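Make your own yardage book for your home course

I've played Clisero for years and until last April I couldn't have told you how far it was from the ditch on the fourth to the front of the green. I just looked at it, thought "seven iron, probably" and swung. Then I made a yardage book over a few evenings and I absolutely loved doing it. My scores came down a bit, yes, but mostly I enjoy the course so much more now that I know what's out there!

You don't need to be a good player or a good artist. If you can draw a wobbly kidney shape you can draw a green.

What you'll need

A small notebook that fits in your back pocket. Mine is a Schouten with plain pages and a stitched spine, and it has survived two soakings.
A pencil for the course and a fine pen for home.
A craft knife, a ruler and some thin card for the cover.
Correction tape (you will make mistakes, and you'll make most of them on the greens).
Something to measure with. A laser rangefinder is lovely, a phone app is fine, and your own feet will do. 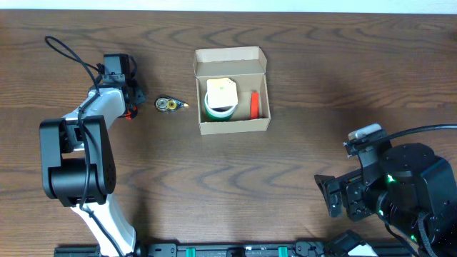

Correction tape lying flat on a wooden tabletop.

Step 1: Sort out your pages

Give every hole two facing pages. The left one is for the whole hole, tee at the bottom and green at the top. The right one is for the green alone, drawn big. Leave a few lines free underneath for notes, more than you think you'll want.

If this is your first go, start with a short course. I did a trial run at Gamero, the par-three course down the road, and it was perfect for it: nine little holes, the whole lot done before lunch, and a chance to find out that my first layout was far too cramped.

Step 2: Rough out the holes at home

Open a satellite map and sketch each hole in pencil before you go anywhere near the tee. Draw the edges of the fairway, then bunkers, water, paths, and any tree that you or your friends have ever hit. I like to do the hole outline in one go without lifting the pencil, which gives it a nice loose look and stops me fussing.

There's also Modelari, a drawing program that lets you trace over a map and print the result to size. I tried it and it does a tidy job, so have a play if you like that sort of thing. I went back to the pencil after three holes. I remember things better when I've drawn them by hand.

Don't put any distances in yet. All you want at this stage is shapes.
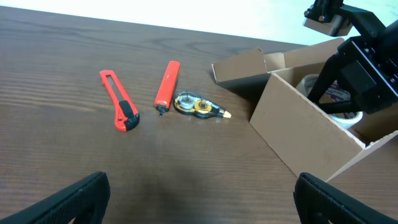
ON THE COURSE

Step 3: Learn your pace

Find a marked distance, walk it, and count. Most courses have posts or discs on the fairway, and the gap between two of them makes a good test track. Do it three times at your ordinary walking speed, with your bag on if you carry one. Long, marching strides feel very professional for one hole and are horrible by the sixth.

My stride comes out a little short of a yard, so I do a small sum at home. You may be luckier. Either way, write your own conversion inside the front cover where you can find it.

Step 4: Measure to the trouble first

Go out at a quiet time. I went at 7 in the evening and had the back nine almost to myself. Ask in the shop before you set off, and wave any players through.

Start at the tee and take the numbers that will change what club you pick. For me those are:

Tee to the front edge of each fairway bunker
Tee to the far edge of the same bunker, so you know the carry
Tee to the point where the fairway bends or runs out
The near and far banks of any water

On our seventh the big bunker on the right needs 200 yards to carry. I had been aiming over it for years! I do not carry it 200 yards. I now hit a hybrid to the left and walk past that bunker feeling extremely pleased with myself.

Step 5: Measure back from the green

This is the part you'll use most. Pick things in the fairway that won't move (a drain cover, a sprinkler head, a lone oak, the end of a path) and measure from each one to the front of the green. Mark the object on your sketch with a small cross and put the number next to it.

Always write down which part of the green you measured to. I use F for front and leave everything else off, then add the depth of the green when I need it. Plenty of people prefer the middle. Choose one and stick to it through the whole book, or you'll be two clubs wrong at some point and very cross.

Have a think about your lay-up spots too. There's a flat patch on our par-five twelfth, 63 yards short of the green, and it's my favourite place on the whole course. It has its own star in the book.
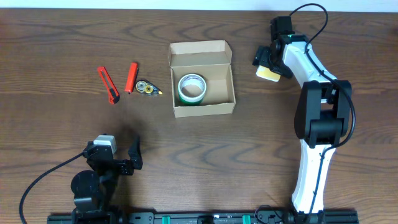 Step 6: Map the greens

Pace the green from front to back and from side to side, and write both numbers beside the outline. Then walk around it slowly and look at it from low down on each side. Your feet are very good at noticing slopes, often better than your eyes.

Draw small arrows pointing downhill. Longer arrows mean steeper slopes. Shade any ridge or shelf lightly with the side of the pencil. Four or five arrows per green is plenty to begin with, and you can add more each time a putt surprises you.

Repair your pitch marks, and don't roll balls about if there's anyone waiting behind.

If you play in competitions, have a look at the current rules on green-reading materials before you use the book there. There are limits on the size and scale of drawings, and your club may have a local rule on top.

Step 7: Ink it in

Back home, go over the good lines in pen, let it dry properly and rub out the pencil. Keep distances in one colour and notes in another. I do mine in black and blue, and I write the numbers bigger than looks right on the desk. They have to be readable at arm's length in drizzle.

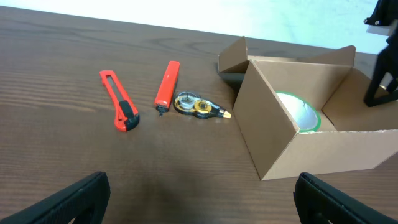 For the cover, lay the notebook on your card, leave a small margin on the three open sides and cut with several light passes against the ruler. Use a cutting mat, and keep the hand holding the ruler well clear of the blade. A strip of bookbinding tape down the spine holds everything together. An elastic band marks the hole you're on and stops the pages flapping about.

Step 8: Take it out and scribble on it

A book that stays neat isn't getting used. After each hole, jot down the club you hit and what happened. "Plays longer than it looks" is a useful note. So is "never short-sided left", which appears in mine on four separate holes.

Wind notes are great as well. I draw a small arrow for the usual wind on each tee, and on our exposed third I've got a whole column of clubs for different days.

After ten rounds or so, check a few distances again. Tees get moved, bunkers get reshaped, and I found one number in my book that was simply the wrong hole's. Out came the correction tape.

I'm starting on a second book now with just the winter greens in it, and I'm only up to the fifth, so I'll add those pages here when they're inked.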